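3.2 Duct cleaning and indoor dust

We sampled 191 homes in Robles, all with forced-air heating. Each got two visits - one before cleaning, one after. Six homes dropped out of the second visit (moved, or no answer at the door) and are left out of Table 2. Cleaning was done by Ekora crews using the same vacuum unit throughout. Filters swapped on the same day, so the filter effect and the duct effect can't be fully split. See Limits.

Dust was taken from the supply register nearest the main bedroom. Plerby meters logged fine particles overnight, windows shut. Pets noted, smokers noted, carpet noted.
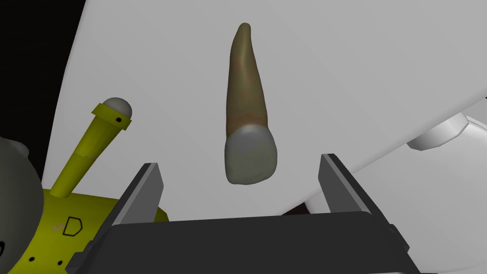
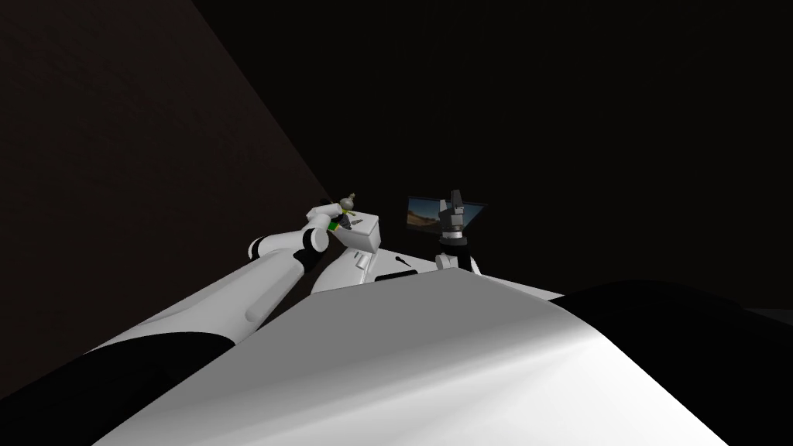
Figure 2. Simulated views: tooth above gripper (first); white robot arm (second).

Register dust dropped in most homes after cleaning. Airborne particles much less clear. Homes with carpet showed almost no change overnight, and two of the meters had to be recalibrated partway thru, last time on Monday, December 14, 2020. Readings from those meters were kept but flaged.

Allergy scores came from the Grirnance short form, filled in by one adult per home. Scores went down a little, but people knew their ducts had been cleaned - no blinding was posible. We dont read much into it. Return-side samples are reported in 3.3.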